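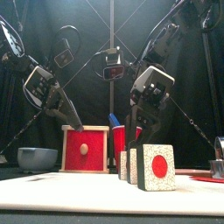
Bench 2, both arms powered, red box and speckled blocks set out.

SHARED WORKSHOP, TWO-ARM BUILD
Bench safety check, filled in 20/01/2021
Checked by: Marjan Moradi
Build name on the door: Mimik

Marks used: OK, FIX (keep running, sort it this week), STOP (pull the plug and find me).

1. Emergency stop within reach of the person at the keyboard
OK. It has been moved out from behind the kettle. Tea is now farther away than safety, and I accept the complaints.

2. Emergency stop cuts both arms
OK. Tested three times each side. The left arm sags a little when power goes, so keep your hand out from under it while you admire the result.

3. Base clamps
FIX. Left side tight. Right side took a quarter turn, which is a quarter turn more than I like to find. Put a paint line across the bolt head so we can see it creep.

4. Cables clear of the joints through full travel
FIX. The loop on the left arm stands out a fair way from the side. It clears everything at slow speed. At full speed it has ideas. One more tie near the wrist, please, and leave slack for the rotation.

5. Wrist camera housings
OK. No cracks, screws snug. Whoever used the Borkowska threadlocker: thank you, but a drop means a drop.

6. Arm-to-arm clearance
STOP on Monday, OK today. The soft limit was typed in as 272 when it should have been 20 less. Both arms believed they owned the middle of the table. The number now lives in the Pratura config file with a comment next to it, in capitals.

7. Gripper fingers
OK. No chips at the tips. Closing force is still set low enough that I put my own finger in. Don't take this as a general invitation.

8. Power supply
FIX. The Sikham unit is fine. The extension lead feeding it has asset tag 113, and tag 113 is written on our list as "retired." Someone has brought it out of retirement. Replace.

9. Tabletop and loose items
OK for slow moves. Cups, bowl and box are all things we can afford to have knocked over. Keep it that way. Phones go on the shelf.

10. Tray pick, slow speed
OK. Ran it with the green blocks, fingers open on approach, one person on the stop. No contact with the rim on any run I watched.

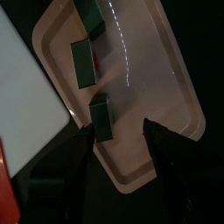
Elaheh Vahidi wrote underneath that item 10 should be FIX until the approach height is checked with a feeler gauge, and that "any run I watched" is doing a lot of work in that sentence. She also wants the slow speed locked so it needs a password to change.

Fair. Item 10 changed to FIX. Password to be set by Elaheh and kept from me, at my own request.

11. Eye protection on the hook
Two pairs on the hook, one with a lens you could grate cheese on. Binned. Buy another.

12. Sign on the door turned to "ARMS LIVE"
It is now.

Next full check: March, or sooner if the paint line in item 3 moves.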